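3.2 Looking after the harness and the bin

We were fond of the Buseck cell by the end, though it asked for a good deal of patience. The cables run along the outside of the arm and loop around the last joint, and before each session we bent the arm slowly down into the bin by hand control and watched how the loops settled. 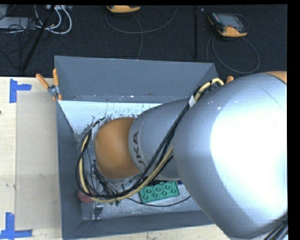 Figure 3. The arm reaching into the bin, with the cable harness and a green block on the bin floor.

White tape holds the bundle to the large link, and we put on a fresh band every 100 picks, which sounds fussy but saved us a lot of grief. In October a strand caught on the rim at pick 558 and we spent a long afternoon rerouting it. The spring clamps at the back corners of the bin were checked at the same time, and so were the blue tape marks on the table. With this routine in place, we completed the remaining picks, 617 in all, with 3 stops for cable trouble.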